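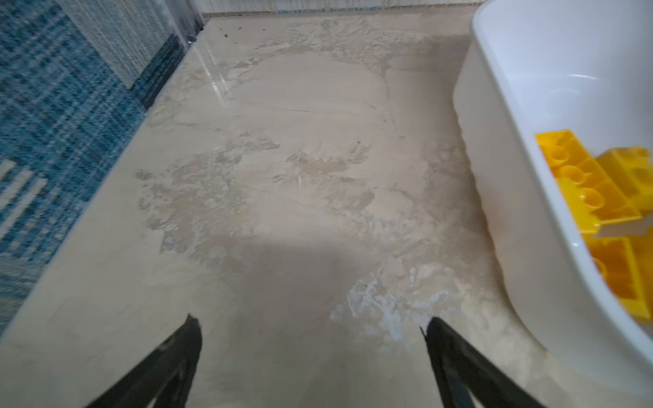 Stop buying cleaning products for a minute. I mean it. Everyone I know has spent the last two weeks hauling home sprays and wipes like the stuff is about to be outlawed, and half of them still have a kitchen floor your socks stick to.

I have a theory on this. We've stopped cleaning and started applying things. You spray, you smell lemon, you walk off. Done. Except what you've done is put a layer of lemon on top of the layer of whatever was there. Do it again the next day. Another layer. Then one afternoon the sun comes in low and the whole floor is streaks and you think, I just cleaned that!

My grandmother had a bucket. A bucket, hot water, a splash of something, a rag. Then a second bucket with just water in it. That second bucket is the part that got lost. Rinsing is boring and there's no money in it. No company has ever run an ad for rinsing.

Look at the aisle. I was in the Tiswood store before dinner, or what's left of it, shelves mostly bare, and there was still one bottle for granite and another for tile and another for "sealed tile" and one for stainless steel that had, as far as I could tell, the same ingredients as the tile one. Clerno sells a floor concentrate, 3 capfuls to a gallon it says on the back in type you need a flashlight for. Who measures? I didn't, for years. Glug glug. More soap is more clean, right. No. More soap is more soap, and it dries there.

Same thing happens with laundry. Same with dishes. My old machine in Citstead used to leave my towels stiff as a board and I kept adding detergent to fix it. Took a repair man charging me 110 dollars to tell me to use less. Best money I spent that year, and I was furious about it for a week.
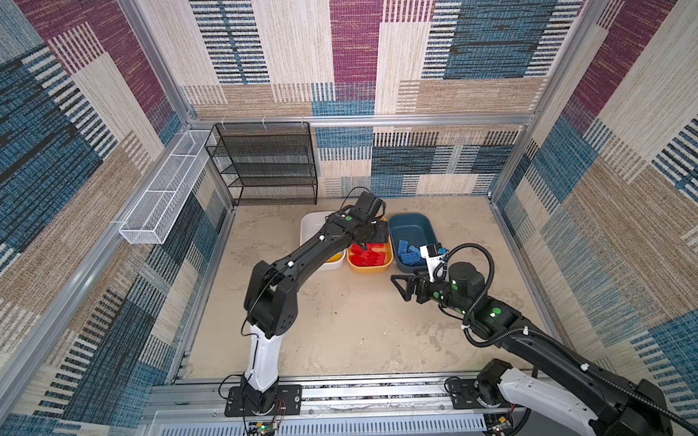

And then there's the gear. The mop with the trigger. The mop with the spinning bucket. The refill pads that only fit the one handle, and the handle gets discontinued in April and you've got a closet full of pads. I counted up what I'd spent on this junk since moving and it was nearly 200 dollars, and I still end up on my knees with an old T-shirt. The T-shirt works great.

People write to me (a few people, ok) and say what about germs, especially now. Fair. Disinfect the door knobs, the faucet handles, the light switches, wash your hands until they crack. I'm not arguing with any of that and I'm not a doctor. But read the label on that too. Most of them want the surface cleaned first, and then they want to sit there wet for minutes. Minutes! Not the two second swipe I see people give a shopping cart. Swiping at dirt with a damp wipe mostly gives you dirt in a new spot.

What bugs me is we all sort of know this. The lady who runs Chareonsuk, the lunch place by my bus stop, closes up every night with plain hot water and a stiff brush, then a squeegee, then a dry cloth. Takes her a while. I asked her once what she uses and she looked at me like I was slow. Water, she said. That floor is cleaner then my dinner plates.

So that's my pitch, for a lot of us stuck home with time to kill. Less product. Measure it. Teh second bucket, bring it back. Change the water when it goes gray, and not when you're finished. Dry the floor if you want it to look like anything. And if the store is out of your favorite spray, leave it, you probly have four of them under the sink already. I had six.

17 March 2020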